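**Re: Oil finish on a big bench top, or film?**

**bramness_shed:** Resurfacing a 36 mm top in February. Hardwax oil or waterborne poly? It gets wiped down daily and has cable clamps on the near edge. Colour matters less than repair time.

**C_Annamalai:** Oil. Sand to 100 grit, vacuum, then go to 150 and stop. Any finer and the surface burnishes and won't take the second coat evenly. Apply thin, buff off after 15 minutes, leave overnight.

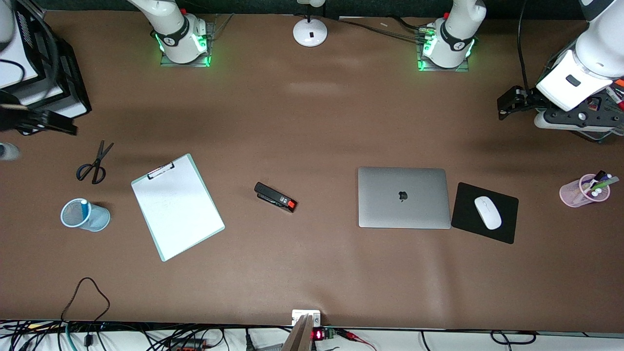
Spot repairs are the main argument. You can scuff and re-oil a patch without touching the rest of the top. Poly has to be sanded back edge to edge or the lap line shows.

**fomero58:** Disagree on daily wiping. Oil loses its sheen quickly under alkaline cleaners. I put 3 coats of poly on a favourite bench and it has had no maintenance beyond a damp cloth.

**C_Annamalai:** Change the cleaner. pH neutral, well diluted.

**fomero58:** Fine if you control who cleans it. I don't.

**catik:** Whichever you pick, do the underside as well. One-sided finishing on a wide top invites cupping.

**bramness_shed:** Underside is bare at the moment. Will do a test board with each on Wednesday and report back.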